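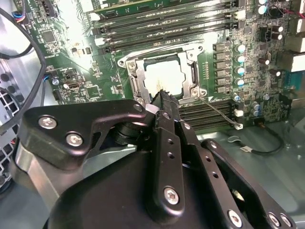

Gripper at the processor socket, server teardown cell. The fingertip is just below the lower edge of the processor.

Fault report: finger contact at the socket, cell 2

In May the teardown cell at Tamska stopped on a force alarm while the arm was working over a processor socket. No one was hurt. One motherboard was written off, and the cell was out of use for the rest of the shift. This item sets out what we know, what has been changed, and what operators need to do differently.

The cell removes processors and memory from retired machines without taking the board out of the case. Most of the arm's time is spent over the socket, where the clearances are smallest. The program calls for the finger to approach from the lower side, stop short of the processor, and wait for a position check before it moves to the lever. During the faulty cycle the position check passed, the finger moved off at an angle, and the tip pressed down inside the socket area. The force limit for this step should have been 13 newtons. The log shows a peak of 30 newtons before the drive cut out.

Yesenia Espinoza pulled the log the same afternoon and found two separate faults. Either one alone would probably have caused a stop with no damage.

The first was mechanical. The finger plate had shifted on its mount. One screw at the base could be turned by hand, and the paint mark that should show movement had not been renewed after the last finger change. The offset at the tip was 0.9 mm. That is inside the tolerance for memory slots and well outside it for a socket.

The second was in the settings. The force limit is stored per tool, and the tool table had been restored from a backup after the controller update. The backup was older than the socket program. It held the general handling limit of 30 newtons, and the controller applied that figure with no warning, as it is designed to. The Vurnex screen shows the tool name in large type and the active limit two menus down. The operator, who followed the start sheet as written, had no prompt to look there.

Čestmír Vaněk repeated the move on a scrap board with the finger deliberately offset by the same amount. With the limit at 30 the tip marked the board in every run. With the limit at 13 the arm stopped on contact and left no mark under the magnifier. The scrap boards are in the gray bin by the bench if anyone wants to look at them.

There was also a problem with the recovery. After the alarm, the arm was jogged upward with the gripper still in contact. The jog was done at reduced speed from outside the guard, so there was no risk to the operator, but it dragged the tip sideways and made it harder to tell which damage came from the fault. The correct action is to leave the arm where it stopped, photograph it, and call the cell lead. Loose cables inside the case are a second reason to wait. A finger plate can hook a thin wire on the way up, and the pull will not always be large enough to trip the alarm.

Changes now in force:

Finger screws are tightened with the torque driver and paint-marked at every finger change. The mark is checked at the start of each shift.

The active force limit is read from the controller and written on the start sheet before the first socket cycle. If it is anything other than 13, the cell does not run.

Tool tables may be restored from backup only by Zanele Khumalo or Přemysl Pešek. Both will compare the restored table with the printed copy in the cabinet.

The finger is touched off against the reference pin every 400 cycles. The previous interval was 900.

No jogging after a force alarm until the cell lead has seen the arm.

Still open: we have asked Vurnex whether the controller can refuse to start when the stored limit and the program limit disagree. They have the log and have not replied yet. The Hirnow cell uses the same controller but a different gripper, and its tool table has been checked and is correct. Blažena Procházka is rewriting the start sheet, and the old version should be removed from the clipboards when the new one is issued. Until then, write the limit in the top margin.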